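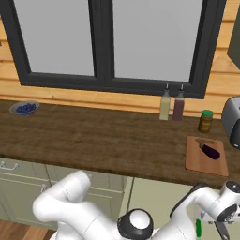
Two simulated arms at the counter in the Sornham kitchen, with the eggplant on its cutting board at right. Render: Zekico

FOR IMMEDIATE RELEASE
Oct 18, 2024

Zekico opens its Sornham kitchen for side-by-side gripper and controller trials

Hi, I'm Milagros Samonte, and I run the manipulation group at Zekico. Our press person is on leave, so you get me this time, and you also get more about finger pads than you probably wanted.

Starting today, anyone can download Sornham, the simulated kitchen we've been using in-house to compare grippers, arm controllers and camera placements. It's free for research and teaching, and there's a paid license for companies that want support. We've been living in this kitchen since August and I'm so happy to finally let other people in!

I started the project out of plain frustration. My group had two controllers we wanted to compare, and every time we tried it on the bench, something else had moved. A lamp, a camera mount, the table itself once. We'd argue for a whole afternoon over whether the new controller was better or the light was just kinder to it. In Sornham you load a layout, swap one thing, and run it again with everything else where you left it.

The layout we use most has two white arms facing a long wooden countertop with a window behind it. There's a bowl of blueberries at the far left, a pair of tall bottles toward the right, a jar with a green lid, and a glossy purple eggplant lying diagonally on a cutting board. I love that eggplant. It's rounded and smooth, and a parallel gripper that looks great on boxes can get very humble very fast when it has to decide where to close.

For the first release we compared two sets of gripper fingers. One is our own flat pair, and the other is the Orkero, a softer design with a curved pad. Each one got 30 tries at the eggplant under each of our two controllers, with the same start pose and the same camera view. The flat fingers managed 20 clean lifts with the older controller. The Orkero managed the same 20 with the older one, so at that point we were all a little deflated. Then we ran the newer controller, which slows down in the last bit of the approach, and the Orkero went a perfect 30 while the flat pair barely moved. So the pad shape did matter – we just couldn't see it until the approach got gentler.

I want to be careful with that result. It's one vegetable in one simulated kitchen, and contact on soft pads is still the part of the simulator I trust least. We're repeating the test on real arms now and will post those numbers too, including the ugly ones.

The download comes with 40 layouts, both controllers, the two finger models and our scoring scripts. Cameras can go anywhere you like. The default view sits slightly above and behind the arms, and we also include the settings for a wrist view, which did worse for us on the bottles (I have theories, ask me). Bringing in your own gripper takes a model file and a short settings page. Our newest intern got hers working before lunch, with one question to me about joint limits.

A big thank-you goes to the people at Grīnberga, who tested early builds and sent back bug reports so thorough that I printed a few. They found the one where a toaster could be pushed straight through the wall – fixed now, mostly.

Sornham is available through the Zekico website, along with the full trial logs. If you'd like a walkthrough or a higher-resolution render for print, write to the Zekico press desk and put "Sornham" in the subject line. I'm reading that inbox until our press person gets back.

Contact: Milagros Samonte, Zekico press desk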